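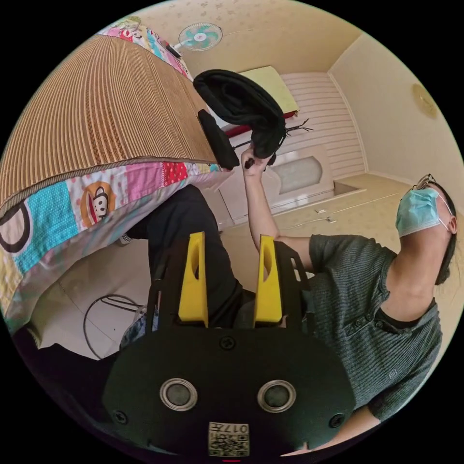

**采访、整理:Follell 编辑部** | 栏目:设备与服务 | 受访者:Sarmīte Laur(Brestlow,Toom 产品负责人)

Toom 是 Brestlow 出租的一套手持夹爪,配相机、充电底座和一个用来校验录像的小软件。客户大多是做家务机器人的团队,自己没有人手去别人家里录数据,就把设备和采集一起包给 Brestlow。我们在 Butgate 的仓库见到 Sarmīte Laur,她负责这条产品线,也管设备寄出去之前的检查。采访从下午两点开始,中间她去签收了一次退回来的箱子,回来时顺手把其中一只夹爪拿到了桌上。

那只夹爪刚从一户人家回来,指缝里夹着一点棉絮。她用镊子把棉絮挑出来,说这是最常见的毛病。

“卧室回来的基本都这样。被子、枕套、毛巾,绒毛会往指根里钻。厨房回来的是油,擦一擦就行。绒毛如果不清,手指合拢时会差一点点,用的人感觉不到,可是软件算开合距离的时候就偏了。”

Toom 的两根手指是黄色的,上半截各开了一道长槽,装在黑色支架里。我们问为什么选黄色,她的回答很简单:家里黄色的大件东西少,处理画面的时候好认。也有例外。有一户的床单整面都是黄的,那一批录像后来人工核对了一遍。

“我们考虑过出一套别的颜色的手指,给这种人家备用。做了样品,蓝的。后来没有正式上,原因是仓库多一种件,寄错的机会就多一倍。客户收到一半黄一半蓝的数据会来问,我们也不好解释。”

## 租的是什么

Brestlow 提供两种合同。第一种只租设备,客户自己找人录;第二种连人一起,由 Brestlow 安排采集员上门,交付的是整理好的录像和动作轨迹。Laur 说目前第二种更多。

一个标准箱里装 12 套夹爪,箱子可以上锁,每套有自己的编号标签。标签贴在机身下方,除了编号还有一块可以扫的图案。扫码以后,软件会记下这一段是哪只夹爪录的、上一次校准是什么时候。

“标签看起来是小事,我们吃过亏。最早用的是纸标签,贴在握把上,手一直握着,几天就磨花了。有一整箱退回来,分不清哪只是哪只,校准参数对不上。后来换了材料,位置也挪了。挪了以后又有一个新问题,相机会拍到它。在一部分画面里编号是反着的,左右颠倒,第一次看的人会以为录像出了错。我们在说明书里加了一行。”

至于重量,裸机是 358 克,不含相机和电池。我们拿在手里试了几分钟,单手开合没有困难,举到肩膀以上会开始觉得沉。Laur 承认这是采集员提得最多的意见。

“挂东西、从高处拿东西、坐在地上往床沿上够,这几种动作都费手臂。桌面上的活儿没有人抱怨。我们建议连续录一段就歇一下,采集员自己掌握。减重的方案有,要换电池,换电池续航就短,短了就要中途回底座充电。客户选哪个?问下来,大部分人宁愿沉一点。”

## 在别人家里录

第二种合同的难处在上门。Toom 的相机视角很宽,画面是圆的,边缘弯得厉害,天花板、墙、柜子,加上旁边坐着的人,常常一起录进去。开头这张图就是从夹爪上的相机看出去的样子:手指前面是床沿,铺着席子,垂着拼布被子,右边的人戴着口罩坐着,一只手抬起来抓着一件黑色的东西。

Laur 说,第一次拿到样片的客户往往会问,能不能把视角收窄。

“可以收,我们给过窄镜头的版本。结果是手一靠近物体,物体的边就出画了,机器人学不到它从哪里接近的。宽的画面难看,墙是斜的,席子是弯的,但是夹爪附近发生了什么都留着。客户训练的时候会自己做矫正,也有不矫正直接用的。我们不替他们决定。”

视角宽,带来的另一件事是隐私。Brestlow 的做法是录制之前请住户签一份同意书,里面列明哪些房间可以进、哪些东西要先收起来。相框、药盒、写着名字的信件,采集员会请住户自己拿走,不会代劳。采集员出镜的部分,交付之前统一把脸模糊掉,不论有没有戴口罩。

“住户的脸原则上不应该出现。出现了就整段删,不做模糊处理。删掉的段落我们补录,费用不算给客户。”

我们问,补录的比例高不高。她没有给比例,只说有小孩的家庭要多留时间,小孩会走过来看。

她还提到房间本身的限制。普通人家的卧室很少有空地,一张床、一个衣柜,剩下的过道坐一个人就满了。采集员多数时候坐着或者跪着干活,夹爪的线从旁边绕过去。Toom 可以不接线用电池录,但是长任务还是会插着线,线就盘在地上。

“我们发过一个理线夹,几乎没有人用。它要多装一步。现在箱子里还放着,我估计下一版会拿掉。”

## 任务怎么定

客户下单时要填一张任务表,写明要什么动作、用什么物体、在哪类房间。Laur 说,填表的人常常写得太笼统。

“比如写‘整理床铺’。整理床铺是什么?把枕头放正算,把被子拉平算,把掉在床边的衣服拎起来也算。我们会打电话去问,一般问完变成好几条。也有写得太细的,连被角要折到什么角度都规定了,那种在真实的家里做不出来,每家的被子厚薄不一样。”

她从电脑里调出一张已经完成的任务表给我们看。项目内容是卧室里的软物体操作,一共走了 111 户,交付了将近 2000 段录像。表里最后一栏是备注,采集员用手机写的,字数不多:“床太矮”“席子滑”“风扇吹,布一直动,关掉重录”“衣架两次没夹住,保留”。

失败的段落要不要留,每个客户的要求不一样。Brestlow 默认保留,单独放一个文件夹。

“以前我们是删的。有一个客户来问,你们的数据怎么每一次都成功,他们的机器人到了现场会失手,失手以后就不知道该怎么办。从那以后就留了。夹空了,再夹一次,这一整段连着给。客户不想要可以不下载。”

软的东西比硬的东西难录,这一点她讲了比较久。杯子、盒子、瓶子,夹住了就是夹住了。布料要看夹的是边还是面,夹得浅会滑,夹得深会带起下面一层。黑色的布尤其麻烦,褶皱在画面里看不清楚,夹爪的外壳又是黑色的,两样东西叠在一起,边界要靠前后几帧才能分出来。

“有客户提议我们把外壳也改成浅色。浅色外壳在窗边会反光,试过,白天录的画面亮一块。所以外壳还是黑的,手指是黄的。深色布料的任务,我们请采集员把灯打开,窗帘拉一半。”

## 采集员

Brestlow 的采集员是按任务签的,上岗之前要在 Butgate 的样板间练习。样板间是仓库隔出来的两间,一间按厨房布置,一间按卧室布置,家具从二手市场买来,隔一阵子换一批。

练习内容的第一项是慢。Laur 说,刚拿到夹爪的人都会用平时的速度做事,画面糊成一片,轨迹也跟不上。

“人手太快了。你自己拎一件衣服,一下就起来了。拿着夹爪要慢下来,但也不能慢得像在表演,那样机器人学到的也是表演。我们让他们跟着练习片子的节奏做,做到不用看片子为止。大多数人一个上午可以。”

第二项是夹爪的朝向。手腕翻过来,相机就对着天花板了,布料在画面外面。这种片段软件会标红,提醒重录。她认为软件标得偏严,有些标红的段落人工看是可以用的,所以最后一关仍然由人来看。看片的人坐在仓库二楼,我们上去的时候有三个人在看,桌上都放着眼药水。

报酬按通过的段落结算,另有上门的固定补贴。我们问,按段结算会不会让人赶工。

“会。所以有固定补贴那一块,占得不低。只按段给的话,难的任务没有人愿意接,都去录拿杯子。”她说,软布料任务的单价比硬物体高,这是采集员提出来以后改的,改完接单的人确实多了。

## 哪些不好用

我们请她讲 Toom 的缺点,她把桌上那只夹爪翻了个面,先说螺丝。面板上的螺丝头露在外面,维修方便,可是在绒布上拖过去偶尔会勾线。到目前为止勾坏过一条毯子,Brestlow 赔了。新一批机器会把螺丝沉下去,旧机器可以寄回来换面板,运费由 Brestlow 承担。

再就是底座。底座充电的触点容易脏,脏了以后指示灯照样亮,但是没有充进去。采集员第二天出门才发现没电。现在的办法是在检查表上加一条,出门前开机看一眼电量。硬件上的修改排在后面,她没有给时间。

手指本身也会磨损。硅胶垫是粘上去的,用久了边缘翘起来,夹薄的东西就不准。箱子里每套都配了备用垫,更换的方法印在箱盖内侧。只租设备的客户往往等到夹不住了才想起来换,退回来的时候垫子已经秃了。

“我宁可他们多换。垫子便宜。录了一周的数据,回头发现夹力不对,那个才贵。”

她也谈到不适合 Toom 的活儿。需要两只手配合的动作,比如套被套、叠床单,可以一手一只夹爪来录,但是时间同步要另外设置,步骤比较多,第一次用的团队容易弄错。拧东西也不行,两根平行的手指夹得住瓶盖,转起来会打滑。很重的物品她不建议录,夹爪能承受,手腕承受不了。

“有客户问能不能录搬椅子。我说你们的机器人搬得动椅子吗?他说暂时搬不动。那就先别录。”

## 价格和排期

租金按周计算,上门采集按任务另外报价,合同里包含一次免费试录。Laur 建议新客户先用试录,看完样片再定任务表。试录片子的格式与正式交付相同,客户可以直接放进自己的流程里跑一遍,跑不通的地方提前说。

遇到过跑不通的,多数卡在时间戳上。Toom 的相机和夹爪各有一个时钟,软件在录制开始时对一次,长段落后面会有漂移。新版软件每隔一段时间自动再对一次,旧版用户要手动升级。她说升级通知发过邮件,打开的人不多,所以现在寄箱子时在里面放一张纸。

采访结束前我们问到排期。12 月的上门任务已经排满,只租设备的还有箱子。她提醒说,年底住户不太愿意让外人进门,家里来亲戚,客房住了人,卧室类的任务最好往后推。厨房也一样,要推。

她把清理过的那只夹爪放回底座,看了一眼指示灯,又按开机键确认电量,然后在检查表上签了字。下一箱已经推到门口,里面少了一个理线夹,她让仓库的人不用补。

*Toom 的租用申请由 Brestlow 的 Butgate 仓库受理,申请时请附上任务表草稿,并注明房间类型和是否需要上门采集。*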